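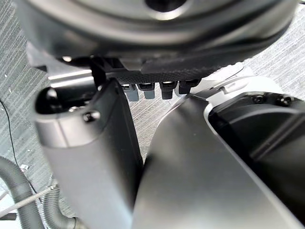
Ask what the fingers cost before you ask what the arm costs, a reader in Menitz wrote after our November piece on second-hand robots. We had given the fingers one line. Several other letters made the same complaint, so this month we look at the whole bill for a two-armed machine doing kitchen and table work, with the small parts included.

Listuslow, a catering equipment firm, let us see the planning sheet it drew up for its own trial. It has 426 lines. The arms take up very few of them. Most of the rest is cable, brackets, spare screws, floor space, insurance and the hours of the people who will stand beside the machine while it learns to put plates in a rack.

The arms do need deciding first, as everything else hangs off them. Listuslow budgeted for 2 and argued for a long time over whether one would do. A single arm can load a dish rack. It cannot easily hold a drawer or steady a stack while it does so, and the firm's kitchens are full of drawers.
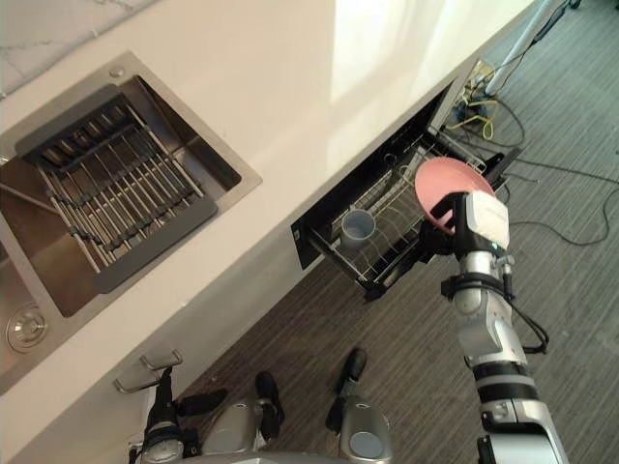

Bañuelos, who has been through three purchases of this kind, thinks most buyers choose the arm for its reach on paper and then find the counter is in the way. The advice was to mark out the base on the floor with tape, open every door and drawer in the room, and see what is left. It costs an afternoon. Moving a sink costs a good deal more.

Cabling is the next thing to be left out. Quotes often stop at the machine's own plug, and the buyer pays for the runs, the covers and the electrician. Listuslow now keeps a separate heading for it.

Grippers wear, and they get knocked. The firm's sheet allows for eight spare sets of fingers over the trial, ordered with the machine so that a late delivery doesn't stop work. Wrist cameras are listed singly, with their leads.

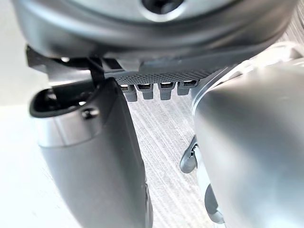

Spreading the cost

Leasing looks dear over the full term but it puts repairs on somebody else's account. Conesholm, a hire company, offers terms starting at 10 months and will swap a gripper within the contract. Buyers should read the part about damage closely. Some agreements treat a bent finger as wear and others as misuse, and the difference lands on the invoice.

Whichever way the machine is paid for, set money aside for the plain things it will handle. Trays, boxes, cups and plates all have to be bought in numbers, and in the same pattern each time if results are to be compared.

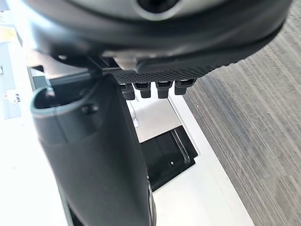
Tables belong in that part of the budget as well. A cheap one that rocks will cost hours in repeated runs, and one at the wrong height may mean a new stand for the arms. Listuslow put its tables down as furniture at first, under the office budget, and had to move them when the office manager sent the bill back.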